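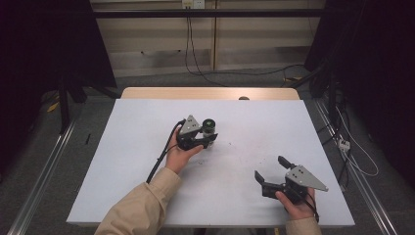 The Gulavham hand kit is a pair of hand-held grippers for recording how a person does a task on a table, so that a robot arm can later be trained from the recordings. We rent it and sell it from our workshop in Nerkville, and on this page we collected the questions which come to us most often by mail. Many of them begin with "do I need a robot?" and the answer is no, you need only your two hands and some space. You hold one gripper by its black handle in each hand, with the triangular gray plate on the top side and the cable going back past your hand, and you work over an ordinary white board laid on a table. If your question is not answered here, please write to Hatice Tatlı, who reads the support mail every morning.

Home Hand kit Rental FAQ Support Contact
Last updated: March
Reading time: 6 minutes

BEFORE YOU ORDER

What do I receive in the box?

Two grippers (a left one and a right one), the cables, a recording unit, a USB drive with the software, a bag with spare screws and bushings, and the printed setup guide. The table, the board and the computer are from your side. We also do not send stands or rails, but the guide has a drawing for people who wish to build a frame for additional cameras.

How much does it cost?

The rental is 595 dollars for one month, for the complete pair. Shipping in both directions is included. For purchase please ask for an offer, as the price depends on the number of pairs and on whether you want our training day.

Can I rent only one gripper?

Yes, but the price is the same. We have tried to split pairs in the past and it made a lot of confusion with the calibration files. Most customers who asked for one gripper have ended up using both.

Is there a deposit?

For universities and schools there is no deposit. For companies we ask for a deposit equal to one month of rental, and we return it when the kit has come back and was checked. Checking takes two working days.

Does it work with my robot?

The recordings are saved as video together with the position of the hand and the opening of the fingers at each moment. This is plain data and can be converted for most arms. What matters more is the gripper on your arm: if the fingers there are very different from ours, the robot will learn motions which its own fingers cannot do well. We sell a version of the same fingers with a flange for mounting on an arm. Ask Wekesa Swai for the drawing before you buy, and compare it with your flange.

SETTING UP

How much space do I need?

A table where your two arms can move freely, and a place for the recording unit beside it. We recommend a plain background. A curtain is good, a window is bad, and a window with the sun moving over it in the afternoon is very bad. One customer had to throw away everything recorded after 4 p.m. for this reason.

Why do you recommend a white board on the table?

Small objects are easier to find in the video when the surface is plain. Wood grain is not a disaster, but it costs you some work later. The board collects marks from use and this does no harm. Wipe it when you think of it. Please do not use a glossy board, it reflects the lamps.

How do I arrange the cables?

Let the cable follow your wrist and fasten it to your sleeve with the soft strap, then leave one free loop before it goes down. The loop should be long enough that you can stretch your arm fully and feel no pull. If you feel a pull in your hand, it is also in the recording. On the floor, bring the cables to the wall behind the table or to one side, and keep them away from your feet.

Long sleeves are better than short ones, by the way. The strap on bare skin becomes unpleasant after one hour.

How long does the calibration take?

The first time, perhaps half of a morning. After that it is a few minutes at the start of each session. You touch the corners of the board one after another with closed fingers, then you open and close each gripper fully until the software shows a green line. Do it again after lunch if the room became much warmer, and always after you have dropped a gripper, also when nothing looks broken.

RECORDING

Which tasks are good for the beginning?

Take one object and one motion. Pick up a block and put it into a bowl. When this is boring for you, pass the block from the left gripper to the right one in the air. After this, you can begin with tasks where the two hands do different things: one holds and the other one turns, presses or pulls.

I want to record with jars and bottles. Is there something I should know?

Small glass jars with a lid are very popular and they are also where we get the most mails. Glass is slippery between hard fingers. Hold the jar low with one gripper, on the body and close to the base, and come to the lid from the side with the other one. If both grippers hold high, the links meet each other before the fingers meet the lid. 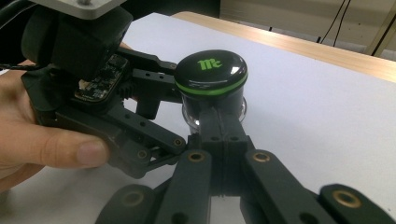
Close slowly until you feel the fingers stop, and then do not squeeze more. The linkage gives more force than people expect, and a jar which is pressed too much at the base jumps upward. For the first days we advise plastic jars or empty glass ones, with a tray under them. A shiny lid can also give a bright spot in the video. Move the lamp a little to one side and look at the preview again before you record a long series.

Can I open a screw lid with it?

Yes, with practice. You turn a short way, release, go back and turn again. A full turn with one movement is not possible for your wrist and will also not be possible for many robot arms. Please record the short turns as they are and do not cut out the moments when you go back. The robot must learn those too.

Should I delete the bad recordings?

Only those where something went wrong with the equipment, for example a loose plug. If you missed the object and then corrected yourself, keep it and mark it as "corrected" in the list. Alper Uçar, who wrote our recording software, has made a key for this: press F6 just after the take. A recording where you dropped the object and stopped should be marked as "failed" – keep it in a separate folder.

My hand becomes tired. Is this normal?

For the first week, yes. The gripper is not heavy, but you hold it in the same position for a long time and the muscles of the thumb are not used to it. Work in blocks of half an hour and put both grippers down between them. If you have pain in the wrist, stop for the day. Two persons who take turns will produce more useful recordings than one tired person, and the small differences between their hands are also good for the training.

I am left-handed. Is it a problem?

No. The two grippers are used equally and you decide which one does the fine work. Write in the notes of the session which hand was leading.

CARE AND REPAIR

What can I oil, and what not?

The pivots have brass bushings and they run dry. Do not oil them. Oil collects dust and goes to the fingers, and then nothing can be held. If a joint feels rough, blow it out with air and move it by hand. If it is still rough, change the bushing with one from the spare bag. The guide shows how, on page 4.

The circuit board on the gripper is open. Should I cover it?

Please do not wrap it with tape, it becomes warm in use. Keep liquids away from the grippers and do not touch the connector pins when the power is on. For people who want to record pouring water we have a small plastic cover, free of charge. It has to be requested with the order, as we print it only when somebody needs it.

A screw came loose. May I tighten it?

Yes, you may tighten every screw you can reach with the key from the box, gently. The links should move with no play and also with no effort. After tightening a screw on the arms, calibrate again.

What happens if I break something?

Tell us early. Fingers and links are cheap and we send them the same day if your mail arrives before noon. For rented kits, normal wear is on us. Tarık Tuncer does the repairs and he prefers a short video of the fault to a long explanation.

SUPPORT AND DATA

Can somebody come to help us?

Elsie McKinnon gives the training day, in Nerkville or at your place. Groups up to 6 persons work best. Bring the objects you really want to record, not only the nice ones.

Do you see our recordings?

No. Everything stays on your computer. If you want our opinion on a few takes, you can send them, and we delete them when the case is closed. Before you send a rented kit back, please empty the memory of the recording unit from the "Service" menu. We empty it again when it arrives.

Can I extend the rental?

Yes, if no other customer is waiting. Write one week before the end. In autumn the kits are mostly reserved, so in those months it is safer to book the longer time from the beginning.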